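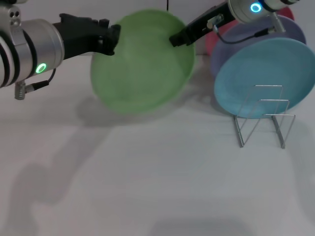

Simone Honorato thinks I'm being unfair to the planner. Her comment under my last post said the two-arm mode in Letlow works fine if you feed it decent grasp poses, and that most of the failures I complained about were my own calibration.

Posted in: Robots, Software, Grumbling
June - by Hậu Hầu
Search this blog Go

So I redid the calibration. Then I ran the bowl task 60 times with her settings, and 9 runs still ended with the planner giving up and returning "no valid path" for a move a toddler could make.

My complaint is the same as before. Once two grippers hold one bowl, the arms are a closed loop, and Letlow plans each arm alone and fixes up the timing afterward. The docs call this "coordinated motion." I'd call it two solo plans with a shared clock. A few millimeters of disagreement and the grippers are pulling against each other through the rim.

Perception gets blamed a lot too, and some of that is fair. A pale bowl over a pale table is a miserable thing to segment, and wire racks leave holes in the depth map. But I logged the bowl pose on every run, and it was good in most of the failed ones.

Simone is right about one thing - the default timeout is silly. I raised it to 12 seconds and got a few runs back. I don't see that as a fix. If a planner needs that long to tilt a bowl, I'd like to know what it's doing in there.

Next I'll try the constraint solver from the Siqueira branch, if it builds. Last time it didn't.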